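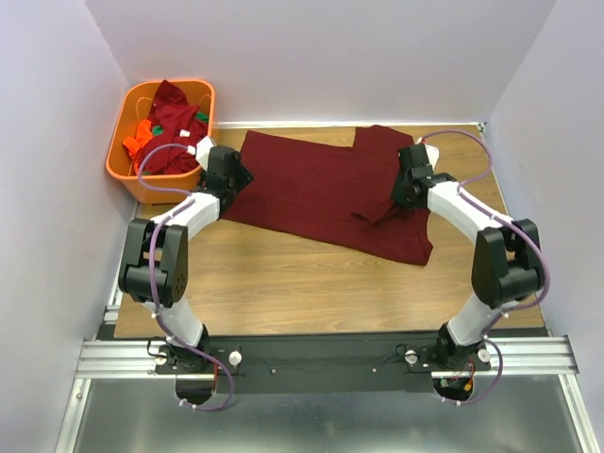
Dye migration on poly/cotton maroon tees: cure temp or the shirts?

Forum: Screen Printing > Inks and Curing
Thread status: open

inkwell_dryside
Joined: March
Posted 7:12 am

Running a two-color job on maroon tees, 50/50 blend, for a customer in Stombridge. White plastisol underbase, flash, white again, then a pale gray on top. Prints come off the belt clean. By the next morning the white has gone pink, worst on the large solid areas and barely there on the small text.

Setup:
- Mesh 156 for the underbase, 230 for the gray
- Standard cotton white, no blocker
- Gas dryer, panel set to 340 F
- Shirts folded and boxed right off the belt, 12 to a bundle

The order is 600 pieces and 44 are printed. I would like to find the cause before I print the rest. Is it my cure temperature or the garment?

platen_tape
Posted 7:40 am

Both. Maroon polyester is one of the worst cases. The disperse dye starts to gas out well under 340 and moves into the ink film, and it keeps moving as long as the shirt stays hot. You are also using a cotton white, which has nothing in it to stop the dye.

Switch to a low-bleed white or put a gray blocker under it. Lower the panel temperature as far as the ink allows.

Mesh_Count_Mike_no_more
Posted 8:05 am

Panel temperature tells you very little. What is the ink film reaching? Put a donut probe on the print and run it through the tunnel. On my dryer the panel reads 340 and the film gets to 362 near the center of the belt.

Also, stop boxing hot shirts. A stack of folded fleece or tees holds heat for hours. You are giving the dye a warm bed to travel in all night.

inkwell_dryside
Posted 8:31 am

No probe here. I have a laser gun and it reads 325 to 330 at the exit. I can borrow a probe from the shop across the road this afternoon.

The bundling point makes sense. The shirts in the middle of the bundles are pinker than the ones on top. I had put that down to chance.

halftone_dot
Posted 9:18 am

I disagree with going straight to a gray blocker. It adds a third screen, another flash, and a stiffer print. On a 50/50 I get away with a low-bleed white through 156, one flash at the lowest setting that gels it, and a slower belt at a lower temperature. Blocker is for 100 percent polyester and camouflage.

The laser gun at the exit reads low, by the way. The film starts cooling the second it leaves the tunnel.

platen_tape
Posted 9:26 am

Quoting halftone_dot: "Blocker is for 100 percent polyester and camouflage."

Not on maroon. I have had 50/50 maroon bleed through two brands of low-bleed white, and one lot took 2 weeks to show. Customer had already handed them out. The extra screen costs less than replacing the order.

halftone_dot
Posted 9:44 am

Then the lot was bad or the film was too thin. Two passes of low-bleed at a proper deposit will hold on most blends. You are solving a deposit problem with a different product.

platen_tape
Posted 9:51 am

Deposit was fine. We will not agree on this.

tunnel_rat
Posted 10:20 am

Whichever way you go, test the garment before committing. Method I use:

1. Print a solid patch of the white you plan to run on a scrap shirt from the same lot.
2. Cure it at your production setting.
3. Lay a second piece of the same fabric over the print, face down.
4. Heat press at 250 F, light pressure, 30 minutes.
5. Let it cool fully and compare against a patch printed on white cotton.

If it shifts under the press it will shift in a box. If it doesn't, that is a good sign but no guarantee. Dye lots vary inside the same style number, so check the labels for more than one country of origin.

inkwell_dryside
Posted 10:37 am

Checked. The cartons from Mocanu have two different origin labels in them, same style, same color name. One is slightly browner under the shop lights. I will test one of each.

Mesh_Count_Mike_no_more
Posted 11:02 am

Good. Write the origin on the platen side of the test pieces or you will mix them up.

Your flash unit counts too. If the platens are getting hot by mid-run, the shirt is being cooked before it ever sees the tunnel. Shorten the dwell as the platens warm up.

inkwell_dryside
Posted 4:48 pm

Results.

Donut probe: film peaks at 351 with the panel at 340. Dropped the panel to 315 and slowed the belt, film now peaks at 322. Stretch test passes. Wash test is running.

Press test, cotton white: both origins went pink, the browner one much faster.
Press test, low-bleed white from Stullel, two passes: first origin clean, browner origin has a faint cast along the edge of the patch.

halftone_dot
Posted 5:03 pm

So low-bleed holds on the normal lot.

platen_tape
Posted 5:10 pm

And fails on the other one, in the same order. Nobody is going to sort shirts by label at the press.

tunnel_rat
Posted 5:35 pm

I would sort them. It takes less time than the extra screen. Send the brown lot back if the supplier will take it.

inkwell_dryside
Posted 6:02 pm

Supplier will swap the browner cartons, with a wait until early December. Customer is fine with a split delivery. Plan is low-bleed on the good lot, shirts laid out on racks until cool, no bundling before the next morning. I'll run the gray blocker on one test piece from the replacement lot and see what it does to the hand.

screen_reclaim_only
Posted 8:14 pm

What belt speed did you end up at? Same dryer here I think, the older Flenduvville with the short tunnel.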